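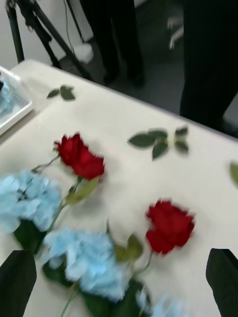 Culladen equipment planning meeting, October
Present: Feven Mamo (chair), Norbert Matoušek, Blažena Pešek, Ľudovít Kováčik, and me, Matěj Kolář, taking notes again. Started at 9, with coffee.

1. Last month's minutes
Approved with one fix. I had written that the Grakbridge quote included delivery. It does not, and Ľudovít has the email to prove it. Sorry, everybody!

2. Flower handling: where we are
Norbert went through the work on stems and blooms. Roses are the ones he feels best about, and hydrangeas are what he'd like to spend the winter on, because there is so little to hold that won't bruise. He wants softer fingertips before he does anything else. We talked for a while about whether loose foliage should be part of the job or get cleared by hand first (Blažena is firmly for clearing by hand, Feven isn't so sure). We left it open until we have a price on the fingertips.

3. Second arm
This took up most of the morning. Two offers on the table, one from Grakbridge and one from Dindstead. Grakbridge wants 38 thousand for the arm and controller, shipping extra, see above. Dindstead came in higher at roughly 64 thousand, but that one has the gripper, the wrist camera, a spare set of cables and two days of training in it. Ľudovít had put both into a spreadsheet and once you add a gripper and camera to the cheaper one the gap gets a lot smaller than I expected — still a gap, though. Blažena asked what happens when something breaks. Dindstead sends a person. Grakbridge sends a box and you mail yours back in it, and we'd be down to one arm the whole time.

Norbert likes Grakbridge anyway, since he knows the controller and wouldn't have to rewrite anything. I said my piece about training, which is that I'm the one who ends up training people and I would love for somebody else to do it for once. Feven asked for both vendors to hold their prices to the end of the year before we decide. Ľudovít will call them.

4. Tables and floor space
If we get a second arm it needs its own table. Blažena would like another white one so the two stations match on camera, and she has seen one at Bhutto that she thinks is the right height. Norbert wants it bolted down. Feven wants to hear from the landlord before anybody drills into anything. I'm to measure the doorway. 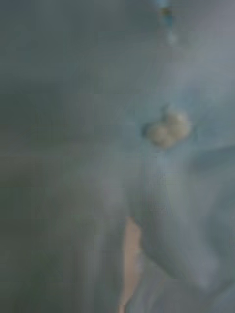
Ľudovít asked: does the new table have to come out of this year's equipment money?
Feven answered: it can go under furniture, which still has room in it, as long as the order is in before December.

5. Small purchases
Agreed without much fuss: 5 sets of soft fingertips in two hardnesses, a lens cleaning kit, and more cable ties (we go through them like candy). The flower budget also goes up a little. Blažena has been buying stems at the regular store price and will ask the wholesaler for an account. She pointed out that silk flowers would be cheaper and last forever. Norbert made a face. We may get one bunch and see how they compare.

6. Maintenance plan
Nothing is set aside for it right now, which made Feven put her pen down. Norbert will write up what the current arm has needed so far, and Ľudovít will turn that into a yearly number for the budget sheet.

To do
Ľudovít: call Grakbridge and Dindstead, maintenance number
Norbert: fingertip prices, repair list
Blažena: wholesaler account, table at Bhutto
Feven: landlord
Matěj: doorway, these minutes

Next meeting in November, same room. Feven is bringing the coffee.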